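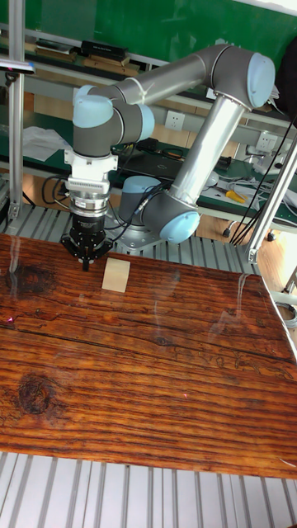 Bendness Workrooms: The Long Room

July 2018

The Bendness Workrooms occupy the ground floor of the former Zidport seed warehouse. This page of the gallery is devoted to the Long Room, which reopened to members in April after the renewal of its floor and lighting. Further pages, covering the Trula Room and the entrance hall, will be published when their photography has been approved.

The tabletop
A large wooden surface in reddish brown, strongly grained, with dark streaks and a glossy finish. The cracks and knots in the planks have been kept as part of the character of the piece, and members are asked not to fill, sand or wax them.

The knots
Two are prominent. The larger is round and dark, and has become something of a landmark among regular users of the room – notes left for the next group often give directions from it.

The block
A small, flat rectangular piece in pale beige, lying on the dark grain.

The shelving
Multi-tier metal shelving against the green wall, with books, a black box and flat wooden boards on the top shelf. Books may be consulted in the room and should be returned to the same shelf. Boards may be borrowed on signature at the front desk.

About the room

The choice of green for the wall was made by Wanting Cao, who prepared the colour scheme for the whole ground floor. The same paint has been specified for the Trula Room. Enquiries about the scheme are best made in writing, as the sample cards are held at the Zidport office.

Table surfaces throughout the building are looked after by Eliseo Bañuelos. Members should use a soft, dry cloth only. Polishes and sprays are not permitted, and hot cups should be kept to the side counter in the corridor. Any new mark or scratch should be entered in the room book on the day it is noticed.

The Long Room may be reserved for periods of 2 or 3 hours. Requests are made on the Baek form, available from the front desk, and should state the number of people attending and any materials to be brought in. The room must be left as it was found, with personal items removed from the shelving.

Using these pictures

Members may reproduce pictures from this gallery in newsletters and course papers, with a credit to the Bendness Workrooms. Commercial use requires written permission. Please quote reference 809 when requesting a print copy of this page.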